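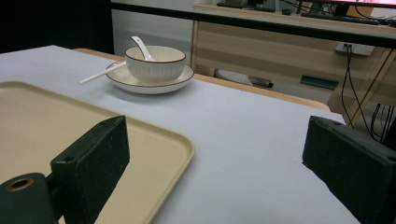
Ribbed bowl on its saucer, dark rim line, with one of the beige trays.

Tableware and Trays — Frequently Asked Questions

Last updated December 24, 2018. Shop is busy, so answers are short. If yours isn't in the list, email us and Minoru or Shigeru will get back to you.

ORDERING

Do the bowl and saucer come as a set?
Yes. One bowl, one saucer, sold together as the Sugawara set. Tray is separate. People order the set and then write asking where the tray is — please check your cart before paying.

Can I buy just the saucer?
Yes, if we have spares. Same with bowls. Spares aren't on the website, you have to ask. Tell us how many and where we're shipping.

What does a set cost?
1,390 yen plus shipping. Tray is 517 yen. Same price for one or for fifty, sorry, except see the cafe question below.

Do you do cafe or restaurant orders?
Yes, a good part of what we sell. Order more than 1,000 pieces and we quote by hand. Write to Shigeru Fujimoto with the number of bowls, saucers and trays and the date you open. Not the date you'd like to open. The real one.

Can I mix this with Grukberg plates?
You can. We stock both. The Grukberg white is warmer, so side by side on a table you'll notice. Under a yellow lamp, not so much. Some customers like the mix. If you want everything to match, stay with one line.

THE BOWL AND SAUCER

What is it made of?
White ceramic, glazed inside and out. The thin dark line on the rim is under the glaze, so it won't scratch off with a spoon.

Is the line black or brown?
Depends on the light, and a bit on the batch. We call it "dark" on the invoice and leave it there. If you're adding to bowls you bought from us before, tell us when you bought them and Minoru will try to pull from the same batch. No promises.

My rim line is thicker on one side. Is that a fault?
No. Painted by hand. A gap in the line is a fault, send us a picture and we'll replace it.

Why the ribs?
Easier to hold. They're shallow, so they don't trap food. The inside is smooth.

What do people use it for?
Soup, rice, oatmeal, ice cream. It's a deep bowl so noodles are fine too, if you aren't very hungry. The saucer has a wide brim — room for a spoon or a couple of crackers. A few cafes use the saucer on its own for cookies.

Does the bowl fit other saucers?
Some. We only test it with its own. On a flat plate it slides, so don't carry it that way.

Microwave?
Yes. No metal in the rim line. The bowl gets hot before the soup does, use a cloth.

Oven?
No. We had a customer who baked puddings in them for a year with no trouble, and we still say no.

Dishwasher?
Yes, both pieces. Leave space between bowls. Rims knocking together is how nearly all the chips happen.

Gray marks inside my bowl?
From spoons. Baking soda paste, soft cloth, rub, rinse. Don't use steel wool. Clenia cream works as well but rinse it twice, it leaves a smell.

Can I stack them?
Bowls four high, saucers as many as your shelf holds. Don't stack bowl-saucer-bowl-saucer. Looks nice, falls over.

THE TRAY

What is the tray made of?
Plastic, beige. Smooth top, rounded corners, raised lip all the way around so a spill stays put.

Is it non-slip?
No. Smooth is easier to wipe, but things move around on it. Put down a paper liner or a damp napkin if you're carrying soup. We sell liners in boxes of 2,000, which is too many for a home. Ask and we'll put a handful in with your order for free.

Will it stain?
Curry and tomato, yes, if you leave it overnight. Wipe it the same day. Sunlight on a windowsill takes some of the yellow out but don't leave it their for weeks, it can warp.

Can the tray go in the dishwasher?
Top rack, if it fits. Hand wash is better. Never the bottom rack near the heater.

Other colors?
Beige only for now. We had the Delto tray in gray and it's sold out. Not coming back as far as we know.

Hot pans on the tray?
No!

SHIPPING AND RETURNS

How is it packed?
Each bowl in paper, saucers in pairs with card between. Trays go flat on the bottom of the box. Open the box from the side with the red tape. If you cut the other side you may scratch a tray, and we can't replace those.

Something arrived broken. What now?
Keep the box. Photograph the box first, then the piece, then email both pictures with your order number. You don't have to send the broken piece back. Replacement goes out with the next shipment.

Can I return a set I don't like?
Yes, unused, within 14 days. You pay the postage back. Wrap it the way we wrapped it please — last week we recieved six bowls in a pillowcase.

Are you open over the holidays?
Packing stops at the end of December and starts again when Minoru Kuroda is back from his parents' place. Orders still go through on the website. Emails get read, slowly.

Can I come and see the pieces first?
Yes, but call ahead. There's one table and one set out on it most days, the rest is in boxes in the back. Parking is behind the building, not in front of the dentist.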